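# Preparing Molded Parts for Return to a Supplier

Waluvdale accepts returned parts from member workshops throughout the year. The procedure below applies to shells, covers and panels that have arrived with a surface fault or in the wrong finish. Parts that were damaged after fitting are handled under the repair procedure and should not be sent in with returns.

## Before you begin

Request a return number from the parts desk. Requests received before noon on Friday are normally answered the same day. Have the original delivery note at hand, as the desk will ask for the order line and the supplier code (Zostix or Chang).

You will need:

- a shallow tray or bin for each order line
- flat cardboard and clear wrap
- tie-on labels and a permanent marker
- a soft, dry cloth

## Step 1: Sort and inspect

Keep each order line in its own container. Wipe the outer surface with the cloth and hold the part under an overhead light, turning it slowly. Scratches on a glossy finish often show from one angle only. Check the inner surface as well - faults there are the ones most often missed.

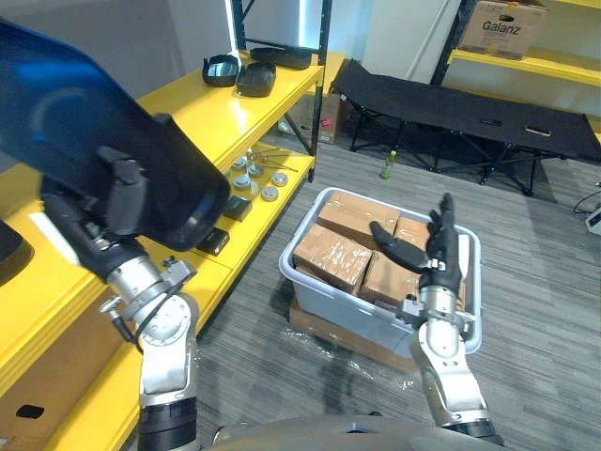
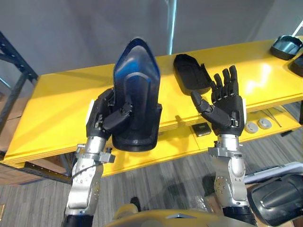

Parts and containers at the sorting area. 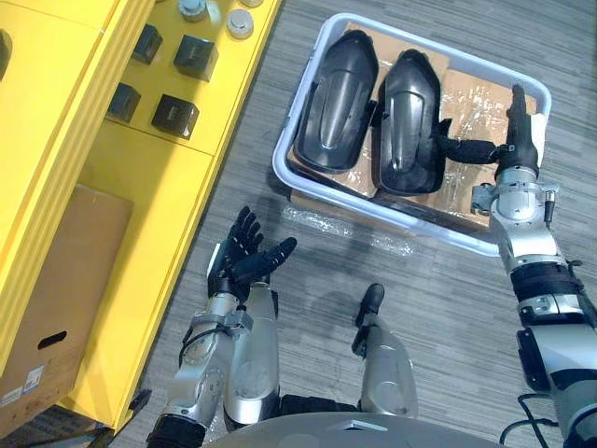
Write down each fault in plain terms, giving its position and its length in millimeters. "Scratch, outer face, 38 mm" is sufficient. Words such as "poor" or "bad finish" will be sent back for correction.

## Step 2: Label

Tie one label to each part and write the return number on both sides. Do not place adhesive labels on a finished surface. The Flovinine coating used on newer covers marks easily, and a part with glue residue will be refused.

## Step 3: Pack

1. Line the carton with cardboard.
2. Wrap each part separately in clear wrap.
3. Place a cardboard divider between parts.
4. Fill any open space so that nothing moves when the carton is tilted.
5. Put a copy of the fault list on top and close the carton.

Place no more than seven parts in one carton. Returns with a declared value of over $2,000 require a second signature, which may be given by the workshop lead or by Safta Iordache at the parts desk.

## Step 4: Hand over

Bring the carton to the receiving counter and obtain a stamped receipt. Keep the receipt until the credit appears on your account. Cartons left at the counter without a receipt are not covered for loss.

Returns handed over in December are processed after the annual stock count. Questions about a delayed credit should be addressed to Hoi-yan Su, with the return number in the subject line.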